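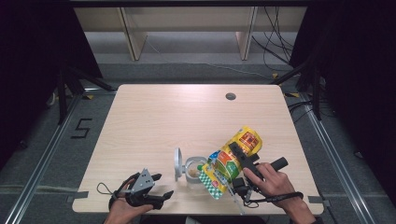 Progress report: Ondetholm Community Pantry and Kitchen Table program

Submitted to the Jutance Fund, Wednesday, January 8, 2020

1. Where we are

The pantry has now been open for two full quarters in the Duggan Street building. We are on schedule with the opening hours and the cooking sessions. We are behind on the cold storage work, and section 4 sets out what we would like to do about it.

2. Pantry

At the end of the last quarter 45 households were registered. Most come every other week. The grant paid for shelving, a second scale and the printing of the shelf labels, all of which are in place. Dry goods are in good supply. Cooking oil and canned fish run out first, and we have started buying these from the general budget when donations are short.

Several households asked for snacks that can go in a school bag. We added a small shelf for them in the fall and it empties quickly. Opening hours were moved one hour later after people told us they were coming straight from work and finding the door locked.
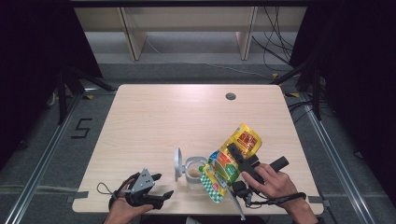
One of the light wood tables at Duggan Street.

3. Cooking sessions

We planned 16 sessions and held 14. Two were called off when the heating failed, and they will be made up before the end of the grant period. Each session uses what is on the shelves that week, so the menu is settled the day before. Soups, rice dishes and bean stews have been the most popular. Baking has not worked well with only one oven, and we have dropped it for now.

Attendance was uneven at first. It improved once we let people bring children and stopped asking for sign-up in advance. Some families came to the pantry only after attending a session, which we did not expect when we wrote the application.
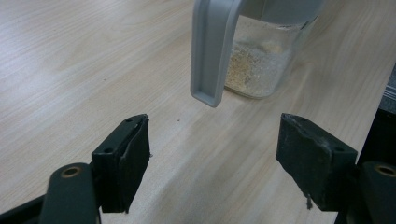
We also changed the way recipes are handed out. The first set ran to four pages and few people took them home. The new ones fit on a single card, with weights in cups and spoons and a line at the bottom for swaps. The cards are available in English and Spanish. Requests have come in for Chinese, and we have asked for a price on translation.

Seasonings were the item people asked for most in the comment book. We now keep a mixed shelf of them for use in the sessions.

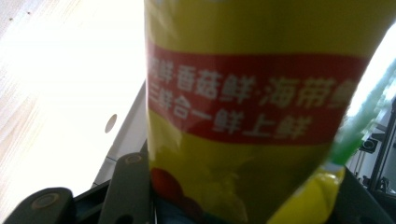 Seasoning in a yellow package with a red band.

4. Cold storage

The walk-in cooler was due from Wevalance in the fall. Delivery has been put back to February. Until then we have two household refrigerators, and we turn away most offers of fresh milk and meat. The wiring and the floor drain are finished and have passed inspection.

5. Budget

Spending is within the approved total. The food line is over by $26 and the printing line is under by more than that. We ask for permission to carry the cooler payment into the next quarter, with no change to the amount.

6. Next quarter

Install the cooler and start taking fresh food. Hold the two missed sessions. Send the household survey with the next report.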